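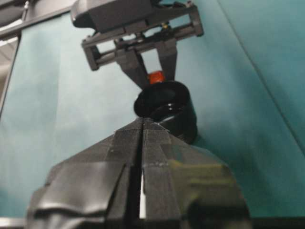

Two-arm cell, taped fingers: rewrap or replace?

mathur_bench
Posted 14/07/2020
Our cell has two arms over a teal cloth. One holds a small black cup, the other holds an orange-red piece above it. The fingers on the cup arm are wrapped in black grip tape, several layers by now, and the wrap has wrinkled on the outer face. The other arm runs bare fingers. Sturka's rep says to pull the tape and buy their molded pads at 19 dollars each. He says tape "compromises the grip model." Has anyone seen a difference, or is this a parts catalog talking?

ploterfan
Parts catalog. Ask him what the grip model is and watch him change the subject.

Océane Dufour
I wouldn't brush it off that fast. The pads may be overpriced, but old tape is a real problem on a handoff job. Every layer moves the closing point. If you put a new strip over the old one and never re-zero, the controller thinks the fingers are wider apart than they are. Do you strip to bare finger when you rewrap?

mathur_bench
Sometimes. Depends who's on. We do re-zero.

Océane Dufour
"Sometimes" is your answer, then. Take it all off, clean the glue with alcohol, one layer, overlap every strip the same way, then zero with the fingers closed on a gauge block.

dry_run
And how do we know that helps? I keep reading this advice and I've never seen numbers with it. We ran 200 cycles on wrinkled tape and 200 on a fresh wrap in March. 2 drops each. I quit rewrapping on a schedule after that.

Océane Dufour
What part? A cup with a glossy wall is not a cardboard box. And 200 cycles won't tell you much about a fault that rare.

dry_run
Plastic caps, shiny enough. Fine, it's a small run. It's still 200 more than the rep brought.

ploterfan
Check the cloth while you're at it. A crease in ours threw off the vision on the Dilasari camera and we blamed the fingers for a week.

Océane Dufour
Maybe, if the camera sees the crease. I'd still do the tape first, it takes less time than arguing.

mathur_bench
OK. Stripped both fingers tonight, single layer, zeroed on the block. First run was 624 cycles with 2 drops. I never logged the old wrap properly so I can't say if that's better. Not ordering pads yet.

dry_run
Log the next one before you touch anything. Same tape, same cup, same speed.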